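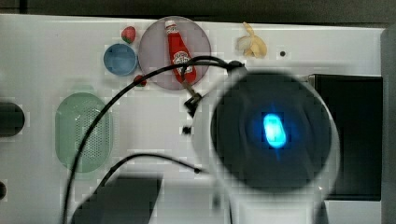
Wivton Adds Play Kitchen Tabletop Set to Its Early Years Range

GROVELNESS, July – Wivton, a supplier of pretend-play materials to preschools and libraries, has added a tabletop kitchen set to its early years range. The set is intended for shared tables and is sold without a stove, sink or cabinet unit. It ships from the Grovelness warehouse beginning this month.

The set consists of tableware, a draining item, play food and one condiment container. Tableware includes a round plate in pale pink-lavender with a slightly raised rim and a round light blue cup or small bowl with a darker blue interior. The oval colander is green, with a grid of small holes in the base. Play food includes a red strawberry with a green leafy top and a banana shown partly peeled. The ketchup bottle is red with a white cap and a white label carrying a red and green logo.

Each piece was selected for use on a plain white table. Wivton specifies strong reds for the smaller and more frequently handled food items and pale colors for the tableware, so that a child seated on any side can tell food from dishes.

"Most play kitchens are built around the cabinet, and the food is treated as an accessory," said Estíbaliz Bustamante, head of product at Wivton. "Our customers told us they already own the cabinet, or have no floor space for one. They asked for the tabletop portion only, with parts that can be reordered one at a time."

Single-part reordering is available for every item in the set. Part numbers are printed on the inside of the storage box lid and are repeated in the parts list, which was compiled by Giang Lò and can be requested from the sales office. Orders for single parts carry no minimum quantity.

The plate rim height was revised once during development. The first version was flat, and round food items rolled off when the table was bumped. The revised rim holds a strawberry in place and still allows the ketchup bottle to lie across the plate. The colander was kept shallow so that it can be stored under the plate with the lid closed.

The set was in trial use at 23 preschool rooms for one term. Bảo Nông, who coordinated the trial, collected weekly parts checks from each room. The item most often reported missing was the strawberry. Wivton has therefore included spare strawberries in the classroom pack.

The set is offered in two formats. The single pack serves one table. The classroom pack contains 3 single packs and the spare food items, for a total of 54 pieces. The first production run is 1,152 classroom packs. Distribution to library customers will be handled by Pristard under an existing agreement.

All pieces can be washed by hand in warm water with mild soap. Dishwasher use is not recommended – the bottle label is not rated for it. Pieces should be dried before the box is closed.

Sales contact: Tài Mạc, Wivton, Grovelness
Press contact: Duyên Lý, Wivton, Grovelness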